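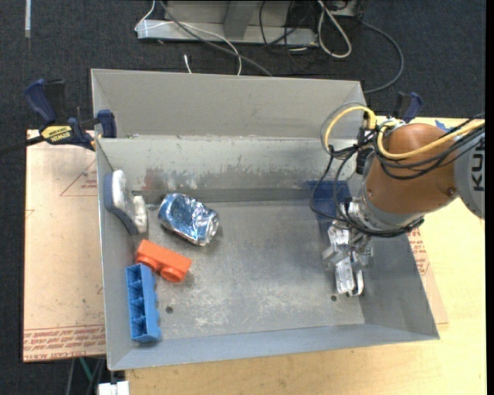 ## Prundport transfer station to drop mixed metal rate from April

Prundport residents who bring scrap metal to the Grorkell Road transfer station will be charged by material type from April, ending the single mixed rate that has applied since the site opened.

Under the new schedule, clean steel and aluminium will be accepted free of charge in any quantity up to 400 kilograms per visit. Loads that contain timber, rubber, plastic or upholstery fixed to the metal will be weighed in at the general waste rate of $229 per tonne. The minimum charge for a contaminated load is $28.

The change follows a review of the station's metal stream carried out by Ebrahimi, the contractor that has managed the weighbridge and sorting floor for the council for the past three years. The review found that 26 per cent of the metal leaving the site had been downgraded by the buyer on arrival. A downgraded load earns less per tonne, and the council also pays the freight on any material that has to be taken out and sent to landfill.

Most of the contamination came from household items: office chairs, barbecues with the hoses still attached, garden tools with broken handles, and shelving with particleboard backs. Trade customers, who account for the larger share of the metal by weight, were responsible for a small part of the problem.

Plindano, which buys the station's ferrous metal, changed its acceptance limits at the start of the financial year. The allowance for non-metal attachments in a light-gauge load fell from five per cent to two per cent by weight. The earlier limit still applies to heavy-gauge steel such as beam offcuts and plate.

### What counts as clean

Paint, surface rust and galvanised coatings are not treated as contamination. Nor are screws, rivets or small labels. Sheet-metal items such as flashing, ducting and filing cabinets are accepted as they are, provided they have been emptied.

Items with handles, wheels or grips made from another material will need to have those parts removed before they reach the weighbridge. A dismantling bench will be set up beside the exit lane, with hand tools available between 8 am and 3 pm. Powered cutting tools may not be used on site.

Fridges, freezers and air conditioners remain under the separate degassing fee and are not affected. Gas bottles and fire extinguishers must still be handed to staff at the gatehouse. Car batteries go to the lead-acid cage – they should not be left in the metal bay, even when fitted to a mower or similar machine.

### Charges for account holders

Businesses with a council account will be invoiced monthly under the same schedule. Where a load is recorded as contaminated, the invoice will show the net weight and the reason for the classification. A disputed classification must be raised within ten working days, and photographs taken at the weighbridge will be kept for that period.

Account holders who separate copper, brass and stainless steel can continue to have those metals weighed individually for credit. The credit rates are reset each quarter and are posted at the gatehouse.

### Traffic changes

The metal bay will move to the northern side of the hardstand, where the green waste stockpile is now located. Green waste will shift to the former tyre area. The work requires new line marking and one additional concrete barrier, and the hardstand will be closed to vehicles with trailers for two mornings in the lead-up to the changeover.

The council's draft waste budget allows for a fall in total metal tonnage in the first quarter, followed by a return to current volumes. The charges will be reviewed after 12 months of operation.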